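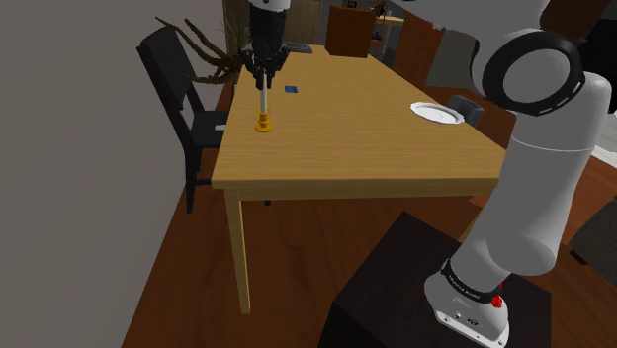

Dinner at Lenora, and Why I Went Back Twice

By Wing-yan Yang
20 March 2018

I should say up front that I walked past Lenora for months without going in. It sits on the corner where the old shoe repair place used to be, and the windows are so deeply set that from the sidewalk you can't tell if anyone is eating in there or if they're still painting. Then in January my cousin had a birthday, our usual noodle spot was closed for a week, and she picked Lenora because it had a table at eight. That was all the planning that went into it.

We ordered badly. I'll own that. We got three fish dishes and no vegetables, and my cousin's husband ate most of the bread before the first plate landed. But the bread! It's a flat, blistered loaf with sesame and a lot of salt, and it comes with a little bowl of yogurt that has been strained until it stands up on its own. I could have gone home after that and been happy.

The chef is Estrella Ocampo, who cooked for years at Daher, across the river, before the two of them -- she and her sister -- took the lease on this place. If you ever ate at Daher you'll recognize a few things. The lamb shoulder is here, though she now cooks it with dried lime and serves it with rice that's crusty on one side. So are the pickled turnips. What's new is the seafood, and that comes from her mother's side of the family. There's a clam dish with ginger, chayote and chili leaves that tastes like somebody's very good home cooking, and a grilled mackerel that I've now had on all three visits.

The menu is short, 13 dishes and a couple of desserts, and it changes when Ocampo gets bored. "I get bored pretty fast," she told me when I called to ask about the clams, which had vanished by my second visit (they were back by my third, thank goodness). She buys fish in the morning and writes the menu after lunch, so the version online is usually a day or two behind. Don't get your heart set on anything.

A word about the room, because people will ask. It seats fewer people than you'd think from outside, and it gets loud. The back half is better for talking. We were up front the first night, next to the bar, and I missed a whole story about a divorce that I've since had to have repeated to me. On my second visit I asked for the back and got a corner seat and a much better evening out of it.

Drinks are good and a bit odd. The house cocktail is called the Tallon, and it has gin, tamarind and something smoky that the bartender wouldn't name. I liked it more than I expected to, then ordered a second one and liked it less. The wine list leans toward cheap and cheerful bottles, with one or two splurges at the bottom of the page that I've never seen anyone order. If you don't drink, get the salted plum soda and ask for extra lime.

Dessert is where I have a small complaint. There's a coconut custard that's lovely, trembly and barely sweet, and then there's a chocolate thing that seems to have wandered in from another restaurant. My cousin disagrees and says it was the best part of her birthday. She also says the mackerel is too bony, so weigh her opinion however you like.

Service is friendly and a little scattered. We waited a long time for the check the first night, and on my third visit our rice showed up after the lamb was gone. They brought us custard to make up for it, and I can't stay mad at custard.

Mains run about what you'd pay anywhere decent in the neighborhood, and the plates are big enough to share. Two of us could eat well on the bread, one fish, the lamb and a vegetable. The charred cabbage with peanuts is the one to get, if it's on.

Lenora is open for dinner only and closed two nights a week, so call first. They hold a few seats at the bar for walk-ins, and those go early.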